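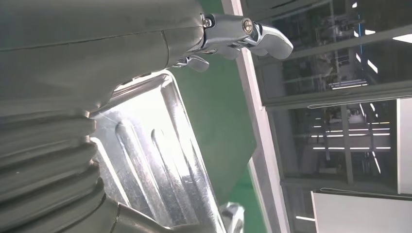
About us

Pluvinley supplies stainless steel trays to canteens, bakeries and school kitchens. We started in Taltville with one lock-up unit and a second-hand van, and moved to our present building in July 2021. We now keep up to 3,580 trays in stock, new and used. Used trays are checked for dents and sold at a lower price. The smallest order is 100 trays. Orders over 500 are delivered free in Taltville and Montes. Collection is by appointment.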